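Notebook, bench 2
16/04/2025
Visit to Goodwin workshop, open day. Written in the evening, from my paper notes, corrected a little.

Went with Usman Rajput. Leonie Treloar was supposed to come also but she stayed to finish the report for Zaltley. I promised her to write down everything about the calibration, so this part is longer than the rest.

Arrived at opening. There is a sign-in book at the door and they give you safety glasses, which I kept by mistake and must send back. The open day is for three halls but we spent almost all the time in the small one, where the two-arm cell is. The big hall had palletizing and a welding cell behind curtains. Usman went there for a while and says it is the same welding cell as last year with a new paint.

Two-arm cell. The person in charge is Darcy Faulkner. He was patient with my questions, even when I asked the same thing two times in other words. The cell is called Clinon on their posters, but Darcy only says "the pair". Most of the structure is printed in house. He told us they have done 2,421 pick and hand-over cycles since they changed the last set of fingers, and that the log is kept automatically, nobody writes it by hand. At cycle 1,708 one finger cracked near the root and they replaced only this finger, so the set is now mixed. I asked if the new one behaves different. He said the offset file was made again and after this he sees no difference in the log. I would like to see this log. He agreed to send it.

The demonstration program:
- both arms go to the home position
- left arm picks a small foam block from a tray
- hand-over in the air
- right arm puts the block in a second tray
- repeat until the tray is finished, 8 blocks

They ran it twice for the public in the morning. First run complete. In the second run block 5 was dropped at the hand-over. Darcy stopped the program, put the block back by hand and started again from this step, and it took him less than a minute. I liked that he did not hide it. A man beside me asked if the arm "knows" that it dropped the block. Answer: it knows from the finger signal, the contact goes away too early, but the present program does only a stop and a message on the screen. Recovery by itself is planned and not written.

Calibration (for Leonie). They check the pose of the gripper with printed square markers and a camera that is fixed to the stand. Before every session they move each gripper to a few known positions, read the markers and compare with the value from the joints. If the difference is over their limit they do the full procedure, which needs half an hour. I asked what happens when a marker is hidden by the other arm. Darcy said this is the reason that they use more than one marker on a gripper, and in the hand-over position they don't trust the camera, they trust the joints. I think this is a weak point. The hand-over is exactly where you want the best value. Rommel Cabrera (he does their software) heard this and said he agrees, and that he wants a second camera, but the stand has no good place for it. We talked about it some time. My suggestion was to take the reading immediately before the arms come close and keep it as a correction. He wrote it down. Maybe only from politeness.

Question I forgot to ask: how do they glue the markers flat? Ours lift at the corner after some weeks and then the reading is bad. Write to Rommel.

Fingertips. Two different types in the same cell, one boxy with ridges and one round like a drum. Darcy wants to learn which one loses less blocks, and to have both in the same hand-over is faster than two test series. I am not sure that I agree. If the block falls, which tip was guilty? But he has more hours with it than me.
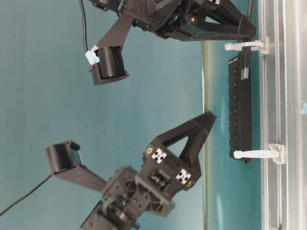

Cables. Usman looked a long time at how the thin cables go to the fingers. His opinion is that the bending near the fingertip will be the first failure, before any printed part. Rommel says they have changed one cable since March. We had the same problem on our Dreltley stand and solved it with a longer loop at the wrist, I will send him a drawing.

After lunch there was a short talk by Hemi Tipoki about printed parts under repeated load. Good talk, too quick. What I could write down: print direction of the finger matters more than the fill; tighten the bolts again after the first day of use; do not paint the parts, you will not see the cracks. He has test pieces that you can break by hand, and people were standing in line for it.

Left before the closing, the road was already full.

To do:
- send back safety glasses
- mail to Darcy for the log, ask also for the limit value in the calibration check, I did not catch the number
- mail to Rommel: marker glue, drawing of the wrist loop
- ask Leonie if our camera can take the reading before contact, same idea as above
- check our finger bolts (Usman says he did it in March, I find no entry)
- print one finger in the other direction and compare

Added later: Leonie has read the calibration part. She says the correction idea works only if the arm does not bend under the load, and the block is light, so it is fine for them but not for us with the steel parts. True. To discuss when Zaltley report is out.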